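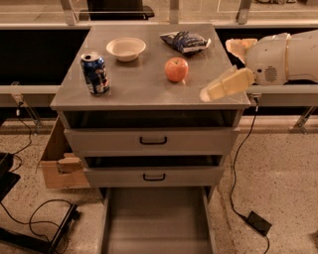

Steel-topped cabinet, bottom drawer open. On top: Pepsi can, white bowl, snack bag, apple.

Talks > Facilities > Break room waste audit, speaker notes
Last updated: September

Slide 1. Leave the title up while people sit down. State the scope: packaging and food waste from staff break rooms at the Kollbridge and Rirberg sites. Kitchen waste from the Cotton building is excluded.

Slide 2. Method. Bags were tagged by room, weighed, then sorted by hand into four streams – cans, film, fiber, food. Total items sorted: 3950. Mention that liquids were drained before weighing.

Slide 3. Results by stream. Cans 1632, film 382. Film is light, so the count overstates its share by weight. Metallized snack bags are logged as film and go to residual at both sites. Pause for the chart.

Slide 4. Fiber. Molded bowls with a coating were logged separately from plain ones. The Yook contract accepts plain fiber only. Expect a question on how sorters told them apart: tear test, then a water drop on the torn edge.

Slide 5. Next round. Minimum sample per room goes up to 300 items. Same tags, same scale. Skip the appendix if the clock is past 11:40.

We use cookies to remember your settings. Accept | Manage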